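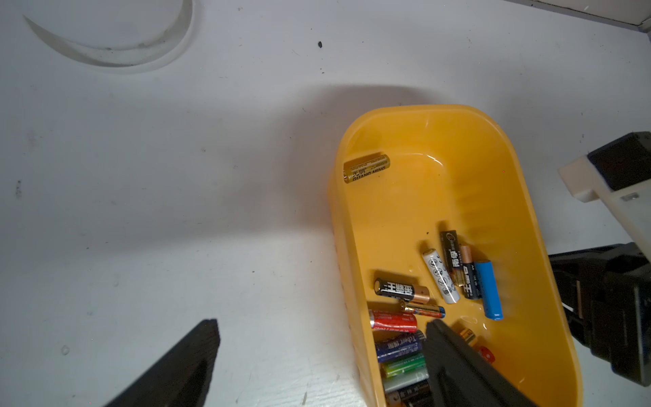

Mixed cells in the yellow tray, Rodusel sorting bench

Hello all,

Mercy Temba wrote:
> We will get two arms at our depot in March, for small batteries.
> The hand sorters ask me what remains for them, and I do not have
> a good answer. How was it at Makori? Please also tell the bad parts.

Mercy, I try to answer from our side. Before the arms, we were three people at one bench, and on a normal shift we sorted around 200 trays by hand. It is dull work and the neck suffers from it. Now one of us stays with the arms and the other two moved to intake, where the bags from the shops are opened. The pay is the same. The talk is less, and I miss it more than I expected.

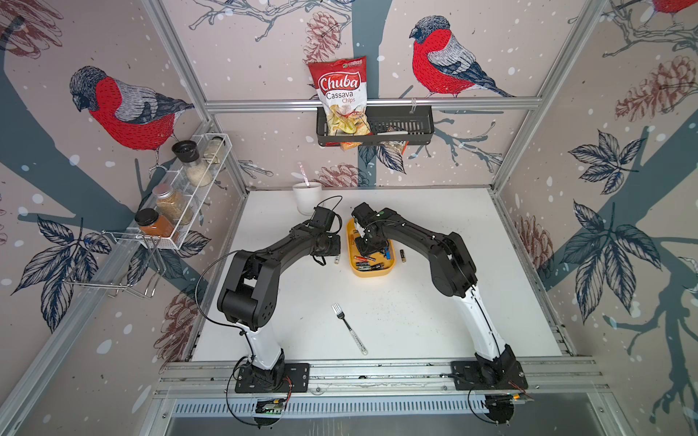 Both arms at the table, tray between them

The bad parts, as you asked. The person with the arms is alone for long hours. In the first weeks our supervisor also wanted that this person watches and fills in the Rideck sheets at the same time, and this does not go. We wrote a letter with 67 signatures from both halls, and now the sheets are done at the end of the shift, with paid time for it. I advise you to ask for this before the installation - later it is harder. 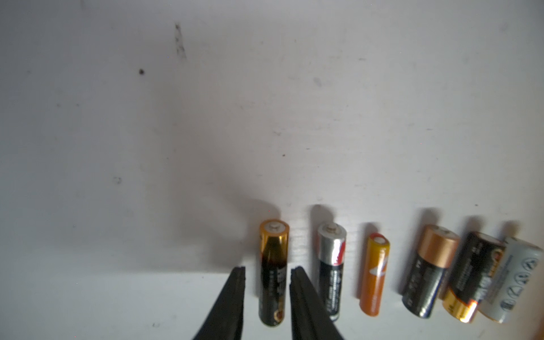

Who decides when a battery is too damaged for the arms?
The person at the bench decides, and the supervisor cannot overrule it during the shift. We have this in writing.

Another thing is the training. Urker sent us a manual of 103 pages, in English only, and half of our hall reads it slowly. Two colleagues made a short version with drawings, and it hangs now beside the door. I can send you a copy if you want to change it for your depot.

What stays with us is the knowledge of the things themselves.

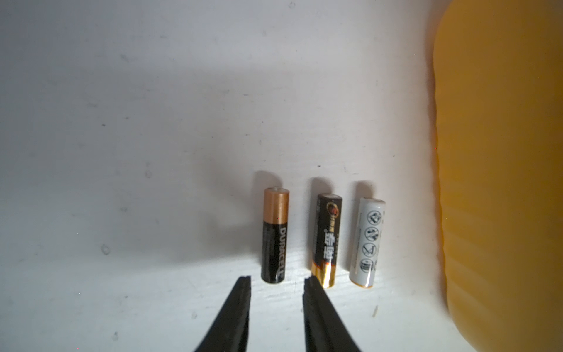
My older colleague knows many brands from the wrapper alone, also those which came to us only in the last year, and the new people still learn this from her. I was afraid that the firm would forget such knowledge has a value. So far they pay her a small addition for teaching, but it must be renewed every year, and we had to remind them once already.

If your sorters want to speak with ours, we can arrange a call after 3 in the afternoon, when the shifts change.

With kind greetings from the Makori hall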